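Notebook – February, open afternoon at Midthorpe

Went over to the Midthorpe unit for the Destora open afternoon. Writing this up the same evening before the sales talk wears off. Anyone deciding whether we put money into the Promino next year should read the middle part and skip the rest.

Got there at 1.30, first demo at 2. Coffee was fine. The talk ran long and was mostly slides of other people's factories. The claim on the handout is 100 picks without a miss, "in normal working conditions". I asked what normal meant and was told it depended on the customer. Wrote that down word for word.

Demo one: arm picks parts out of a shallow tray and sets them down in a rack. It went well. It also went well with the same tray, the same parts and the lights set how they like them. Asked if someone could turn the tray by hand between runs. They did, by a small amount, and the arm coped. Asked for a bigger turn and we moved on to the question session. Make of that what you like.

Demo two was better, I'll give them that. They let visitors put things down wherever they wanted and the arm went looking. I kept my own tally on the back of the handout: 30 tries, 7 drops, and 5 of the drops were on anything thin or shiny. The chap running it put those down to a calibration from the morning. Maybe. Our own parts are thin and shiny, so the morning's calibration is exactly what I'd be buying.

Speed: slower than the video on their site. I timed a few cycles on my phone and they were all over the place, longest when it had to have a second look at the part. The video has plainly had the second looks taken out. Would like to see a plain unedited hour before believing any figure for a shift.

Things I did like. The stop button works and they let people press it. Restart after a stop was quick and the arm didn't lose its place. The teaching screen is in plain words and I got a simple move into it without help, which I can't say for the Poon kit we had on loan. Changing the fingers is a two-minute job with one tool.

Things I didn't. No price for the gripper spares, only "on request". Wrist camera is extra. Support is by phone in office hours, and our late shift isn't in office hours. The noise wasn't mentioned anywhere and you'd notice it at a bench all day.

Also asked how the camera manages when it's right down close to the work, with the hand itself filling a good part of the view. Answer was that the software deals with it. Asked how. Answer was that the software people weren't in today.

To do:
– send them a box of our own parts, mixed, including the bent ones, and ask for a run with me in the room
– get spares prices in writing
– ask Poon for the same test so we compare like with like
– dig out our own drop count for hand loading, we've never written it down properly

My view for now is no order. A month's loan, on our bench, under our lights, with our late shift using it, and I'd look at it again. If they won't lend one, I'd take that as an answer too.
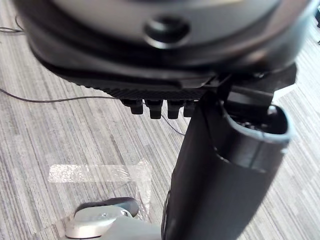 Handout with the tally on the back is in the blue folder, along with the price sheet, such as it is. If anyone else goes to the next one, take a few of the thin brackets in your pocket and put them down yourself.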